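Part-time bench help wanted, measuring and sorting
Granholm workshop, start end of March

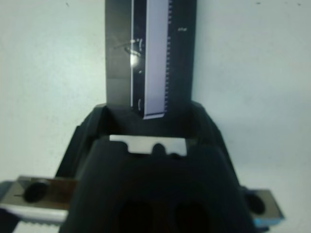 Do I need my own tools?
Bring nothing but closed shoes and reading glasses if you use them. Rules, calipers, pencils, all here.

What the job is: small parts come in mixed, you measure them against a rule, write the length on the card, put them in the right tray. Repeat. Metal plates, spacers, offcuts, brackets. Some are near enough the same size that you have to look twice. Speed comes later, we want the numbers right first.

Hours: mornings, 14 a week to start. Could go up if the Firkine order gets confirmed, can't promise.

Pay: hourly, paid every two weeks. Ask Humaira for the current rate, it's being looked at and I dont want to put the old one here.

You should be ok with:
- standing or on a stool, your choice
- reading a rule to the smallest mark without guessing
- neat handwriting (cards get read by other people)
- radio on, low

No experience needed. School leavers fine, retired fine. Two of our best sorters came from alterations and baking. Training is on the bench with Zeeshan Afridi, first three shifts, paid same as the rest.

There's a short try-out before we offer anything. 10 parts, one rule, a pencil. Takes a few minutes, no trick to it.

To apply: short note with your name, phone and which mornings you can do. No resume neccessary. Drop it at the front counter, Unit 619, marked for Kamran Mirani, or hand it to Humaira Butt in the office. Side door sticks, push hard.

Notes in by 31st March please. We'll call everybody back, either way.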